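Daslow foster care audit finds gaps in safety checks

Tuesday, March 24, 2026

An audit of foster placements in the Daslow region has found that 19 of 100 sampled homes did not receive a follow-up visit within the required time after a concern was lodged. The region had 344 children in foster placements when the sample was drawn.

The audit covered intake records, visit logs and case notes held by the Daslow and Tjoa offices. In 5 of the 19 late cases, the file held no record of a worker speaking with the child alone. The remaining files recorded a conversation, but the date could not always be matched to a visit log.

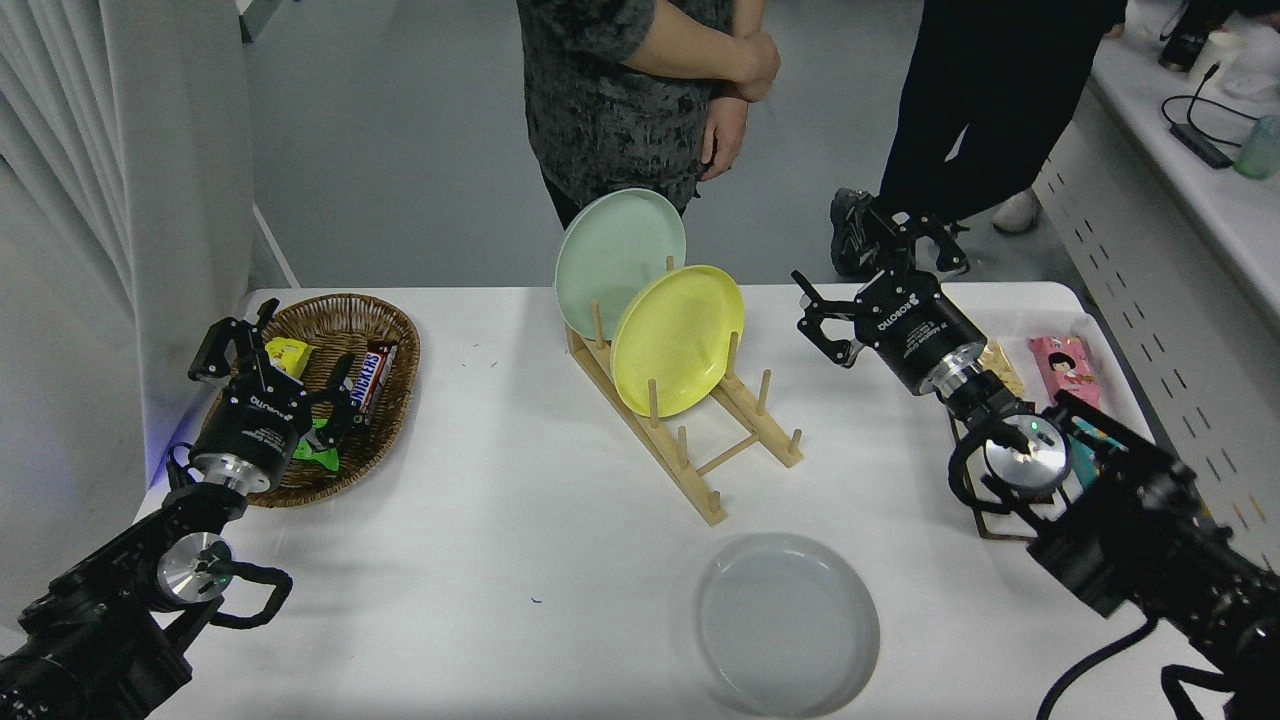

A yellow plate and a pale green plate in a wooden dish rack.

Auditors traced part of the delay to the transfer of files between offices. A concern lodged in Tjoa about a home in Daslow was entered twice – once in each system – and either entry could be closed without a check of the other. The report recommends a single file number for each child and a supervisor's signature before any concern is closed.

It also recommends that children over the age of five be given a direct phone line to an intake worker outside their own office. A trial of the line is under way at the Nokent office.

The audit did not assess whether any child was harmed as a result of a late visit. That question has been referred to a separate case review, which is due to report in September. Both offices have accepted the recommendations.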